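홈 | 회사 소개 | 보도자료 | 채용 | 문의

이 사이트는 쿠키를 사용합니다. 계속 이용하시면 쿠키 사용에 동의하는 것으로 간주됩니다. [동의] [설정]

그림브리지, 로봇 학습용 조작 데이터 '케카우' 1차분 공개
"시연 579건으로 범용 로봇을 말하기는 이르다"

로봇 자동화 기업 그림브리지(Grimbridge)는 로봇 팔의 물체 조작 시연을 모은 데이터 묶음 '케카우(Kekau)'의 1차분을 6월에 공개한다고 밝혔다. 분량은 시연 579건이며, 수집에는 거의 18주가 걸렸다. 사람이 로봇 팔을 원격으로 움직여 탁자 위의 펜, 컵 같은 물건을 다루고, 그 과정을 외부 카메라와 손목 카메라로 함께 기록하는 방식이다.

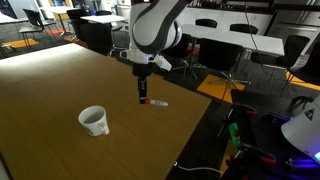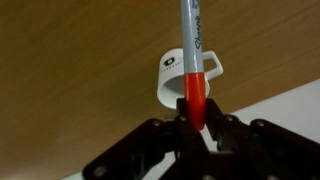 나무 탁자에서 빨간 뚜껑 마커를 집은 그리퍼와 흰 머그. 위는 외부 카메라, 아래는 손목 카메라 화면.

회사는 이번 공개를 성과로 포장할 생각이 없다는 입장이다. 데이터 수집을 총괄한 케나 모팻(Kenna Moffat)은 "데이터만 쌓으면 로봇이 알아서 배운다는 말을 업계에서 너무 쉽게 한다"며 "우리 모델은 펜 위치가 조금만 달라져도 헤매는 경우가 많았고, 시연을 더 넣는다고 해결될지 아직 모르겠다"고 말했다.

시연 품질도 고르지 않다. 조작자 8명의 습관이 제각각이어서 같은 작업도 어떤 사람은 한 번에 집고 어떤 사람은 여러 번 고쳐 집는다. 그림브리지는 실패한 시연을 지우지 않고 별도 표시를 달아 함께 배포한다. 성공 사례만 골라 공개하는 관행으로는 외부에서 결과를 검증하기 어렵다는 판단에서다.

협력사 맥브레인(MacBrayne)은 그로노턴(Grornorton) 시험실에서 같은 데이터로 재현 시험을 진행한다. 두 회사의 결과가 엇갈리면 양쪽 수치를 모두 공개할 예정이다. 2차 수집 여부는 재현 시험이 끝난 뒤에 정한다. 제품 출시 일정은 없다.

문의: 그림브리지 홍보팀 | © Grimbridge | 맨 위로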